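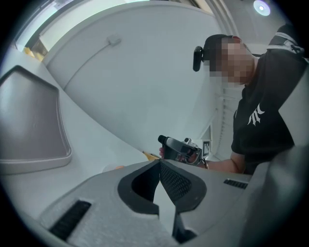
Bench Work and Handling, Unit 4: Standing, Leaning and Reaching
Instructor: Keegan Mahuika, Vumness

Read these notes before the practical. Bring the reach sheet from Unit 3.

1. Standing position
Stand close enough to the work surface that your elbows stay near your sides. Most people start too far back and make up the distance by bending at the waist. Move your feet first, then your arms.
Looking down for long periods loads the neck more than the back. If you have to lean forward to see a small part, bring the part up or toward you where the task allows it. Stand upright between items.

2. Reach zones
Near zone: whatever you can touch with the forearm while the upper arm hangs down. Small items you handle often go here.
Far zone: anything that needs a straight arm. Use it for bins you visit once or twice in a session.
Crossing the body with one arm counts as a far reach, even when the item is close. Put the item on the other side or turn to face it.

3. Holding a tool out in front
A light tool gets heavy with the arm extended. Keep the wrist in line with the forearm and let the elbow drop. Ease the grip when you are not squeezing. Cords and loops should hang clear of the fingers.

4. Clothing
Short sleeves or sleeves fastened at the wrist. Caps are fine. Straps worn over the shoulder need to be snug — a loose strap swings forward when you bend and can catch on the items you are sorting.

5. Practical
Work in pairs. One person moves 10 small items from the far zone to the near zone while the other marks each forward lean on the reach sheet. Swap, rearrange the bench, and do it again. Keep both sheets.

Reading for next time: Arnardóttir, chapter 19, on seated work.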